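Rankin tells its diners to ask for the sugar

Restaurants and coffee shops in Rankin will have to stop leaving sugar, salt and sweetener packets out on tables from July, after the town council voted 5 to 4 for a rule that took eleven months to write and fits on one side of a sheet of paper.

Under the new rule, single-serve packets may still be handed over with an order, or given to anybody who asks. They may not sit in a bowl, a rack, a mug or, in the wording of the final draft, "any similar open vessel." An earlier version listed the vessels by name and ran to three pages.
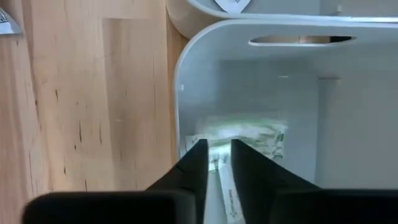

The measure began with Heather Hepburn, who represents the east side of town and spent part of last summer going through the trash from the Lastside food court. With the permission of the management, and a pair of gloves she paid for herself, she collected every unopened packet thrown away in a single week. The total came to 3,509. She has repeated this number at every council meeting since, including one that was supposed to be about parking.

"Those were full packets," Hepburn said after the vote. "People take six, use one, and the other five go out with the napkins. We're paying to haul sugar to the landfill."

Opponents said the town had larger things to worry about, and several of them named the bridge. Vilém Polák, who owns the Drimum coffee shop on Court Street, told the council that his regulars know how much sugar they like and have no wish to discuss it with a nineteen-year-old at the register. He brought along his own figures. A case of packets costs him $84, he said, and he goes through a case in a month, and in his view what happens to them after that is between the customer and the customer's coat pocket.

Asked whether he would switch to a glass pourer, Polák said he had tried one years ago and the lid came off in somebody's tea.
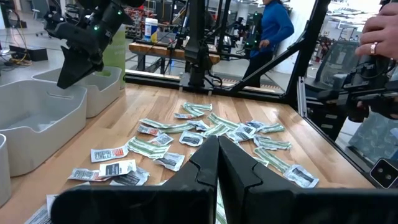 The coat pocket turned out to be a sore point. During public comment, a retired mail carrier admitted to keeping a kitchen drawer of packets going back to the previous owners of the diner. Another resident asked if the rule would cover ketchup. It won't. Ketchup, mustard and soy sauce were taken out of the draft in the spring, when the council's lawyer pointed out that nobody could agree on whether relish counted as a sauce.

The town sent a survey to households over the winter and got 570 back. A little over half supported the change. One was returned with a packet of pepper taped to it and no other answer.

Skorari, the firm that hauls the town's trash, took no position. In a letter to the council it said that packets make up a very small share of what it collects by weight, but that they do get into everything.

There are no fines in the first year. After that, a business found with an open vessel will get a written warning, then a second written warning, then a $25 penalty. Enforcement falls to the health inspector, who already visits each kitchen twice a year and was not at the meeting.

The council will take up drinking straws in the fall. Hepburn said she still has the gloves.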